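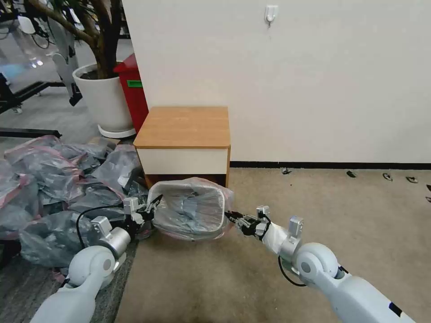 About Tultbridge

Tultbridge is a small language school on the second floor of an old shoe store, and we've been teaching English to grown-ups for 16 years now. If you found us through a friend or a coworker, welcome! Most people do, and we've never been very good at advertising (we tried a bus bench one December, and the only call we got was from a man who wanted to buy the bench).

The school was started by Nhi Vương, who still teaches the early class and still insists on making the coffee herself. Nhi came to this country as an adult, with a bookkeeping certificate and enough English to order lunch, and she spent her first few years here taking every free class she could get to. Some of them were wonderful and some were a bit of a slog, with forty people in a room repeating sentences about an umbrella. What she wanted was a place where you could talk about the things you needed to talk about that week, like a letter from the landlord or a parent-teacher conference or how to tell your supervisor, politely, that the schedule is wrong. So she rented one room and put up a flyer at the laundromat, and nine people came.

Lorenz Hauser joined us a few years later. He had been teaching high school German and was looking for something part-time, and he has been here full-time ever since. Lorenz runs our evening program and our pronunciation workshops, and he is the person to see if you have ever been told that people can't understand you on the phone. He'll have you reading recipes out loud, and weather reports, and once in a while the back of a cereal box, and you will laugh a lot more than you expect to.

How we teach

Our classes are kept small, and we like them mixed. You might sit next to a nurse, a roofer, a grandmother who just moved in with her son's family, and somebody who is studying for a college entrance test. We sort people by how comfortable they are speaking, and we're happy to move you up or down a level if the first one doesn't feel right. Please don't worry about this part! It happens all the time and takes one short conversation at the front desk.

We use a course book called Baloyi in the beginner and middle levels. It's plain, sturdy and a little old-fashioned, with good clear stories and plenty of room to write in the margins. Upper-level classes work mostly from things students bring in. Last winter that included a lease, a wedding speech, the rules for a youth soccer league and a very long email from a dentist.

There's homework, but it's the kind you can do on the bus.

The reading room

Down the hall from the classrooms we have a reading room with 400 books, sorted by level, with a colored dot on each spine. You can borrow as many as you like, and you don't have to be enrolled. A good part of the collection came from Nenent, the used bookstore that closed on our block, whose owner walked the last boxes over to us in a shopping cart. We'd love more mysteries at the easy levels, if you happen to have any at home, and we have all the cookbooks we can handle for now.

Families and weekends

On Sunday afternoons we hold a conversation hour that's open to everybody, and children are welcome to come along. It began as practice for our students before their citizenship interviews and has drifted into something closer to a long family lunch, with people bringing food and neighbors wandering in. Come for ten minutes or stay until we stack the chairs.

Paying for class

We charge by the term and we try hard to keep it low. If the full price is too much this season, ask Nhi about the Andau fund, which covers up to half of the fee and is named for the street where our first classroom was. The form is one page long and we'll help you fill it in.

Visiting us

You're welcome to sit in on any class before you sign up. Ring the bell marked 2431 on the street door and give us a moment to come down, as the buzzer only works when it feels like it. There's an elevator at the back of the building, past the mailboxes. The front desk opens in the morning before the early class and stays open until Lorenz's last students have gone home.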